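Home | Diary | Dogs | Garden | Write to me

The long drive back from Lerham

July, late evening

I have the kettle on and a dog asleep across both my feet, so I may as well write this down before I talk myself into bed.
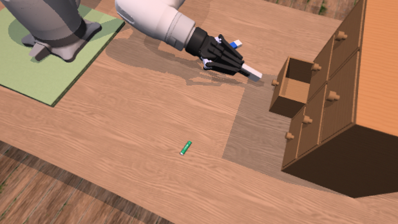 You should have gone up there months ago, my sister told me on the phone tonight, and of course she was right, she usually is where dogs are concerned. I had been putting off the Lerham shelter ever since they wrote to say the hearing was over and the dogs from the Tusby farm could finally go to homes. There were 28 of them taken off that place in one morning, and they had to stay in kennels all through the case – evidence, I suppose, which is a sad word for a dog.

Anyway, I went. I left a little after six to beat the heat and still hit the road work by the bridge, and I ate my sandwich at eight in the morning in a line of trucks. The shelter is smaller than I remembered. They have painted the front door blue and moved the office into what used to be the feed room, so everything smells faintly of kibble, including the paperwork.

The woman at the desk told me how it ended in court. He got a fine of 1000 dollars and a ban on keeping animals, and she said it all in a flat sort of voice, the way you read out a bill. I had so many opinions on the drive up and I could hardly find one of them. I asked if the ban covered the cats too and she said yes, every animal, and we both looked at the floor for a bit.

Then they brought out the brown one. She came in sideways with her belly low, went straight under the chair, and put her chin on my shoe. Well, that was that! The fee was 200 dollars and I added 30 for the blanket fund, and they gave me half a bag of Van Leeuwen biscuits (the small round ones) to get us through the night. She has a notch out of her left ear and she does not care for doorways. It took us a good long while to get through mine. I ended up sitting down on the step with my back to her and reading the seed catalog out loud until I felt a nose at my elbow.

Her kennel name was Fakitz, after some town one of the night staff comes from, and I had planned to change it to something softer. But I said it in the car, just to try it, and the ear with the notch went up. So Fakitz she is, and I will have to get used to calling it across the park.

She drank a whole bowl of water and left the biscuits alone until I went out of the kitchen. I heard her crunching from the hall and stood there like a fool with the laundry in my arms – I didn't want to walk back in and spoil it. The vet will see her tomorrow at ten, mostly for her teeth. I still need to find the old leash, and fix the gate latch, and call my sister back.

Recent entries
- Rain at last, and the beans are up
- What to do with a barking neighbor
- The old leash and other things I kept
- A visit from the meter reader

Contact | Copyright, all entries by the author | Back to top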